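Orport hand pair, reviewed by Khairul Liew
3/22/20

Fitted to our workshop humanoid build after three weeks on the bench. Mounting took five screws per wrist and one firmware reload. Finger tracking is good. Grip force is set per finger in the Urton config file, and the default is too high for thin glass; I cut it by a third. Thumb calibration drifts after a long session and has to be redone by hand. The black fingertip caps hold smooth plastic poorly but manage ridged glass well. Cable routing at the wrist is tight. Documentation is thin, and the torque table has two errors. Price for the pair was $2,623. I would buy them again, with spare caps. 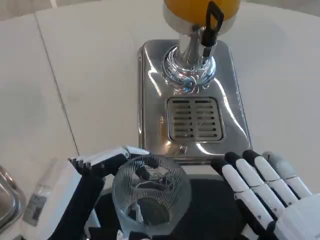

Left hand holding a fluted glass at the drink dispenser, right hand open.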